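Bench notebook, packing and assembly side
May 31, 2025

Saturday, so the compressor is off, the phones are off, and I have the bench to myself apart from the radio, which somebody has glued to the country station. Writing up the week while I still remember it in the right order.

State of things. The arm (Maeng, on the label the installers left and therefore forever) is on station 2, which used to be hand stand-up and inspection for the mug trees. The job is simple to say. Finished tree comes off the glue rack, gets set upright on the gray top, gets picked up, goes in the carton tray with the pegs pointing where the tray wants them. A person on station 2 did this while talking about their sister's divorce. We have now spent since November teaching it to a machine with no interest in anyone's sister.

Tally from the log, Monday through Friday: 814 trees presented, 718 placed in the tray without a human hand getting involved. The other ninety-six got a hand. The weekly sheet that goes upstairs has a box for the first figure and a box for the second and no box for the hands, so I'm putting the hands down in this book, where at least they'll be legible.

What the ninety-six were, as near as the stop codes will tell me:

Mostly peg contact on the way down. The approach comes in on a line it likes, a peg is in the line, finger touches peg, arm stops and puts on its amber light. Correct behavior, I'm told. It does mean that somebody has to walk over, turn the tree a few degrees, press the green button and walk back. The walk is longer than the job used to be.

Then a smaller pile of "no post found." The trees are pale and the lights are bright, and when the glare lands on the flat end of the post the software decides it's looking at more base board. Taped a strip of tracing paper over the left lamp on Wednesday. No more of these on Thursday. Two on Friday, after the tape let go. Need a proper diffuser. The purchasing form wants a part number for tracing paper.

And a few where the tree was fine, the grip was fine, and the tray was in backward. Those are ours.
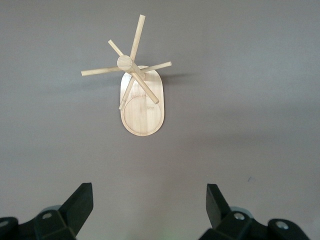

Asked at Thursday's stand-up what people would change about the station if they could change one thing, and the answer from the finishing side was that they'd like to be asked before the cell gets moved and not after, and that the amber light should make a noise, because the person covering station 2 is now also covering 3 and the glue rack and can't stare at a lamp all day. Fair on both counts. The second one is a buzzer and I can have it in by Tuesday. The first one isn't a buzzer.

Longer note on that, while it's quiet.

When the cell came in, the plan on paper said station 2 would be "released to higher-value work." I was in the room and nodded. What has happened is that station 2 got released to stations 3, 4, the rack, the label printer, and the business of watching station 2. Whoever's on it does a little of everything, in pieces, and the pieces are cut to fit the arm's schedule. It runs a steady cycle. People don't, and they used to bank ten minutes by going hard after the break and then spend them before lunch. Can't bank anything now. The arm takes a tree when it takes a tree.

Against that, and I'd better write it down because I complained about the wrists for two years: the wrist complaints have stopped. Reach, pinch, lift, turn, lower, all shift, was a bad job for a wrist. Three people had braces in the drawer last fall. The braces are still in the drawer, along with the takeout menus. No one on the floor wants hand stand-up back. They want the parts of the day that were wrapped around it.

The other thing that has gone is the inspection, and it went without anyone deciding it should. On paper station 2 was "stand and place." In practice whoever stood the tree up also ran a thumb along the pegs, felt which ones were proud or loose, and put the bad ones in the gray tub. It wasn't on the work instruction. It wasn't in the time study either, so when the time study turned into the cell spec, the thumb didn't come along. Maeng will place a loose peg very neatly.

We found this out from a customer, Stoltance, who sent a carton back in April with a polite note and a bag of dowels. Went through the tub records after that. The tub filled up every couple of days last year and hardly at all this spring, and on the chart upstairs that line had been colored green.

Fixes tried so far:

Force check at the gripper. Close lightly on one peg, twist, see if it moves. Works on the bench. Adds enough to the cycle that the rack backs up behind it, and the pegs all point different ways, so it checks the one it can reach and forms an opinion about the rest.

Camera check. Good on a missing peg. No use on a loose one, since a loose peg sitting in its hole looks like a peg.

Thumb, moved upstream. Glue rack does the check as the trees come off the clamps. This is the one that works. It needs a real person with real time allotted, and I've asked for that in writing, with the bag of dowels on top of the page so it wouldn't blow away.

Presentation angle. Been arguing with myself about whether to fixture the trees or leave them free on the gray. A fixture would kill most of the peg contact stops. It would also mean someone loading a fixture all day, reach, pinch, lift, turn, lower, and then we've built a robot so that a person can hand it things. Leaving them free for now. Wuvham (the integrator) say their new planner handles pegs at odd angles "natively." Their demo was on a mug.

Did some slow runs this morning, arm at a quarter speed, cover open, key in my pocket. Things learned:

The wrist should come in over the gap between two pegs and drop from there. It currently comes in over the middle and takes its chances. Changed the approach offset, ran a couple dozen, fewer touches. Not writing a percentage on a Saturday sample.

Open width before the descent matters more than I thought. Wide open, the fingers clear the pegs but have farther to travel and sweep one up on the way in. Backed it off two clicks. Better.

Slow is also when you can see what the floor sees. At full speed it looks confident. At quarter speed it looks like someone trying to pick a set of keys out of a fountain.

Also spent an hour on the stop messages. Peg contact shows on the panel as "E-3,313 TCP DEVIATION ABORT," and the sheet of paper taped beside it says, in marker, "it bumped a peg, turn the tree." The sheet of paper is the better interface. Changed the panel text to match it word for word. Left the code in small type underneath for Wuvham, who get upset without it.

Related: the panel logs every stop against whoever badged in at the start of the shift. So the person who spends the day rescuing the arm ends up with the longest list of faults beside their name. I didn't set it up that way, but I did have the admin login and I didn't look. Turned it off. Stops now log to the station. Told the shift lead by message and got a thumbs up and then, a minute later, a second thumbs up, which I took as feedback.

Training. Four people can restart the cell. Two can re-teach a point, and I'm one of them. That's thin, and it means I get called at dinner. The vendor course is three days at their place, off shift, and the way it's written up now it's unpaid travel. Not surprising that the sign-up sheet has only the hole from the pushpin on it. Proposed doing it here in two-hour blocks on the clock with the line stopped. Answer was that the line can't be stopped. Pointed out that the line stopped ninety-six times this week. Waiting to hear.

Trarkari order starts the week after next, same tree, darker stain. Expect the "no post found" trouble to go away and something fresh to take its place. Want a tray of stained samples by Wednesday so we can meet it on the bench first. Also want finishing at the table when we set the lights, per Thursday, and have put it on the calendar with their names on it and not just mine.

To do:

Buzzer on amber. Pick a sound people can stand. Not the reversing-truck one.

Diffuser for left lamp. Invent part number.

Tray: notch one corner so it can't go in backward. Should have been done in the winter.

Write the thumb check into the glue rack instruction, with minutes against it.

Ask for a third box on the weekly sheet. Call it "hands." If they want a longer word they can supply one.

Approach offset: save today's values under a new name and keep the old ones. Last time I overwrote them and had to get them back from a photo on someone's phone.

Move the stool. Whoever covers 2 has been leaning on the guard post to watch the lamp because the stool went into storage when the cell came in, the theory being that there'd be no one there to sit on it. It's behind the pallet wrap. I brought it out at noon and ate my sandwich on it. One leg is short. Needs a shim.

Cell powered down, key back on the hook, air bled off. Monday: start at half speed with the new offset, go up after the first rack if it behaves.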